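Célula de bancada Citis para manipulação de objetos domésticos
Instalação, regulação e manutenção

A célula Citis é fornecida pela Gorex com braço, pinça de dois dedos, tampo perfurado e calha lateral para fixação da base. Serve para ensaios de preensão com utensílios de cozinha e alimentos de brincar. A referência do conjunto de pinça é Citis 198. Esta página reúne o essencial para quem monta a célula pela primeira vez e para quem a mantém em serviço.

Montagem da pinça

Desligue a alimentação antes de retirar a tampa do punho. Encaixe a flange, aperte os parafusos em cruz e só depois ligue o cabo de sinal. A câmara do punho é montada por último, com a objetiva virada para os dedos.

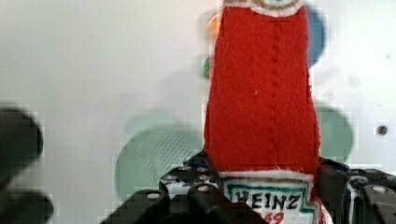

A regulação dos dedos faz-se com a pinça aberta e o braço parado. Comece pela força mínima e suba um nível de cada vez, até a peça deixar de escorregar. Para materiais macios, como o feltro vermelho da garrafa de ketchup, convém ficar nos níveis baixos e agarrar junto à base. As cabeças prateadas dos parafusos dos dedos ficam à vista e permitem verificar o aperto sem desmontar nada. Se um parafuso rodar à mão, retire-o, limpe a rosca e volte a montá-lo com fixador de resistência média.

Cabos e punho

Os cabos do braço devem ter folga suficiente para uma rotação completa do punho, nos dois sentidos. Prenda-os com abraçadeiras de velcro. As de plástico acabam por marcar o revestimento e não são cobertas pela garantia.

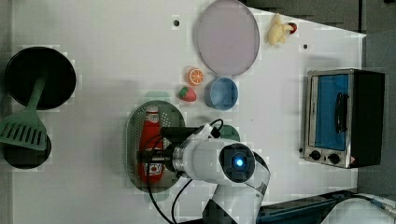 De quanto em quanto tempo se verifica a folga dos cabos?
A cada 300 horas de trabalho, e sempre que a base mude de posição na calha. Em células com dois turnos, a Gorex recomenda passar a verificação para o início da semana.

Calibração

Depois de trocar um dedo ou a câmara do punho é preciso repetir a calibração. O procedimento demora cerca de 7 minutos e usa a placa fornecida com a célula. Mantenha a placa assente no tampo durante toda a rotina, faça a leitura em 3 posições

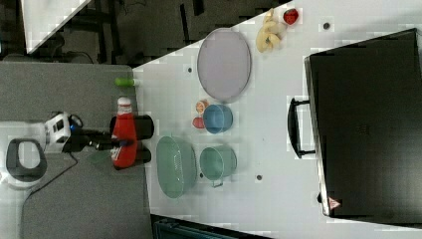
e guarde o ficheiro com a data no nome. Se o desvio indicado no fim for superior ao valor da folha de ensaio, limpe a lente com um pano seco e repita. Um segundo resultado fora do limite costuma indicar aperto insuficiente na flange.

Limpeza e peças de desgaste

Os dedos limpam-se com álcool isopropílico, sem encharcar as articulações. As fibras de tecido acumulam-se entre os elos e saem com um pincel macio. O tampo lava-se com água e detergente neutro; aspire primeiro os furos. As almofadas dos dedos vendem-se aos pares.

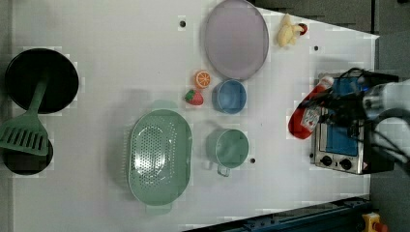

Savchuk escreve que, na célula de Flornbridge, as almofadas duraram mais depois de se baixar a velocidade de fecho, e pergunta se as do modelo anterior ainda servem. Servem, desde que se use o espaçador incluído no conjunto novo.

Encomendas de peças: indicar o número de série da base e a referência da pinça.
Página revista em 13 de abril de 2023.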